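Handheld grippers drifting apart after a long shift – calibration or wear?

Nestor Panganiban
We run a pair of handheld grippers at a table cell, plugging and unplugging a power strip. After 253 takes the right one reads wider than the left when both are shut. The Nurevora guide says recalibrate every 50. Does that fix anything, or just hide it?
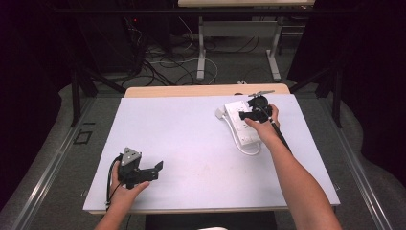
Right gripper on the strip, left one free.

huang_bench
It hides it. Check the finger screws first, then the cable where it leaves the grip. Ours read 87 when closed and a loose screw was the whole story. I'd recalibrate after that – once – and write down the number.

Memel
just recalibrate, takes a minute

Nestor Panganiban
Did that at noon. It was off again by 3. I'll try the screws, but I'm not convinced.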